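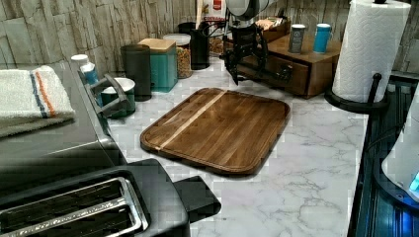
Writing for Series Television
Unit 7: The Ensemble Episode
Instructor: Pouran Taheri

Reading for this unit: the pilot and episode five of Garncombe, plus the script pages in the course packet. Watch episode five before you read the script. The shooting draft has a scene in the boathouse that was dropped, and it will confuse you if you read it first.

1. What we mean by an ensemble episode

An ensemble episode gives screen time to most of the regular cast without one clear lead. It often comes just before a large event in the season. Episode five takes place during the night before the flood reaches the town. Very little happens in terms of plot. The characters wait, argue, eat and settle old business.

Terms to know: A story, B story, runner, button, two-hander.

2. Structure

The script has 60 scenes, and most run under a page. Erraji, the ferry captain, appears in more of them than anyone else, but she doesn't drive the action. She walks from one group to the next, and the camera follows her in. Writers sometimes call this a carrier. Note where she drops out (the start of act three) and what takes over the job of linking scenes.

The longest scene is the two-hander between Erraji and her brother Deltus. In the pilot he sells her boat without asking. The subject doesn't come up again until this episode, and then only in the last few lines. Compare how much each of them knows at the start and at the end.

3. Paying off earlier material

A payoff needs a setup that viewers can recall. The show's problem is that some setups are a full season old. Look at how the "previously on" segment is used, and also at the dialogue on page 12, where Kallance repeats the story of the bridge to a character who has already heard it. Is that a cheat? We will discuss.

4. Tone

There are jokes in nearly every scene up to the church sequence and none after it. Mark the last one in your copy.

Assignment

Write a two-hander for any two regular characters, set on the same night. Five pages maximum, standard format. It must refer to one event from the pilot, and neither character may leave the room. Attach a note of about 785 words explaining your choices.

The scene counts for 85 percent of the grade and the note for the rest. Bring two printed copies to class for the table read. Late scenes will be graded but not read aloud.

Next unit: cold opens. No reading.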